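Living small with Mahsa Alipour

I'd been meaning to go and see Mahsa Alipour for ages. She writes a letter — a proper paper one, folded in thirds — that goes out every January to 651 people who have asked her how to cook in a home without a kitchen. I'm one of the 651. I got on the list when I was renting a room over a shop in Plascombe and living on toast, and I've stayed on it ever since, even though I've got four rings and a grill now.

She lives at the top of a tall house, 28 steps up from the street door (she warned me on the phone, and I still had to stop on the landing). It's one room with a sleeping shelf, a sink and a stretch of worktop. She's been there for three winters and says she has no plans to shift.

"People come in and look for the other door," she told me, putting a cushion on the only comfortable chair and pointing me at it. "They think there must be a kitchen behind it. There's a broom behind it."

We started with how she got into all this. She grew up above her uncle's bakery, Bagheri, where the flat had no oven because there were such big ones downstairs. Her mum would send a tray of rice and aubergine down at four o'clock and it would come back up at six. "So I never thought of cooking as something that belonged to one room," she said. "You cooked where the heat was."

When she left home she moved into a bedsit and found the heat was mostly in a microwave somebody had left behind. She was snobby about it for a month or so, then she got hungry.

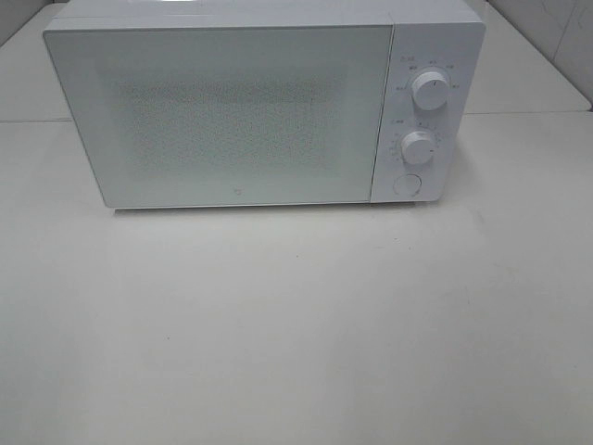
A plain white microwave on a pale top. Mahsa says the plainer the better.

I asked what new people get wrong, and she laughed for quite a long time. Full power, she said. Everyone cooks everything on full power, then tells her that microwaves make food go tough. She does her porridge on half and her fish lower than that, with a plate over the top, and she lets things stand for as long as they've cooked. "Standing is cooking. My mother knew that with rice. You turn it off, you put the cloth on, you leave it alone. Go and ring your sister."

I admitted I'd never let a single thing stand in my life. She wrote something down at this point and I think it was about me.

The letter began because of a housing scheme at Plenlow, where she was working on the front desk. Lots of the tenants were coming out of hostels into single rooms, and the welcome pack had a leaflet with a recipe for lasagne in it. "Lasagne! For one person, with a kettle!" She typed up two sides of her own ideas and left them on the counter, and they were gone by lunchtime. The next lot went too. Then somebody wrote back, asking about eggs.

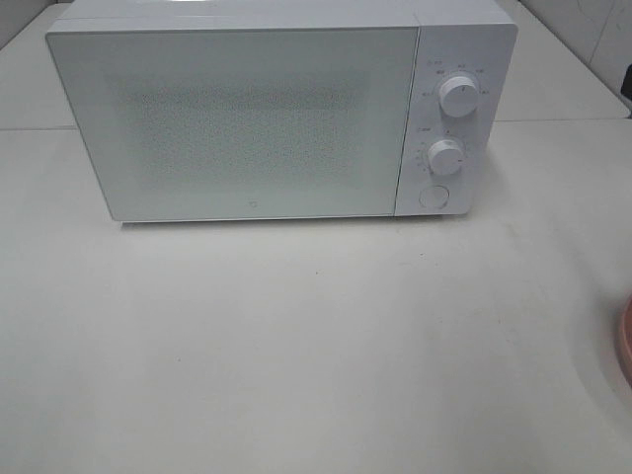 Door shut, and ready for the half-power porridge.

She still answers every letter by hand. There's a biscuit tin of them on the shelf and she let me read a few. A man wanted to know if he could make his late wife's dal without frying the onions first. (He could, with a bit more patience and a spoonful of oil, six minutes, stirring twice.) A student wanted to feed five friends from one bowl. Someone had simply sent a drawing of a baked potato with the word THANKS under it.

What surprised me is how little of our talk was really about food. A lot of it was about company. Mahsa thinks people in small rooms stop asking anyone round, and that it does them more harm than bad dinners do. She has people in every week, two at a time as there are two stools, and she makes them do the chopping on their laps.
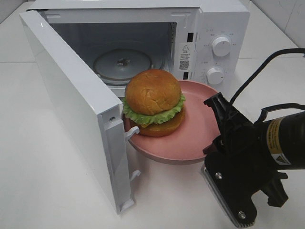
"You don't need a table, you need a tray each," she said. "And don't say sorry for the room. The minute you say sorry they start looking at it." She once had a guest who spent a whole evening perched on the laundry basket and went home perfectly happy. I can believe it. I'd been there two hours by then, my tea had gone cold and I hadn't thought of my train once.

We got on to money, as you do. She keeps her spending in a little red notebook, and last year's extras, meaning spices, good oil and one very nice knife from Prilleretti, came to £455. She thought this was shocking. I thought about my takeaways and kept quiet.
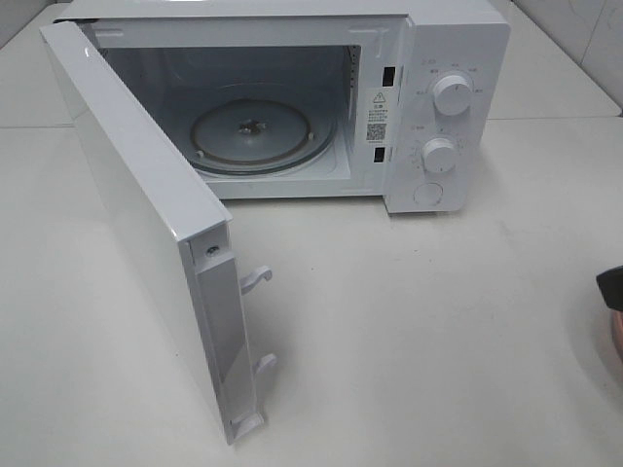

Mahsa's rules for a one-room supper

Cook the slow thing before anyone arrives, and let it stand while you say hello.

Buy one good knife and look after it.

Open the window first, even in January.

Ask two people. If you like them, ask them again.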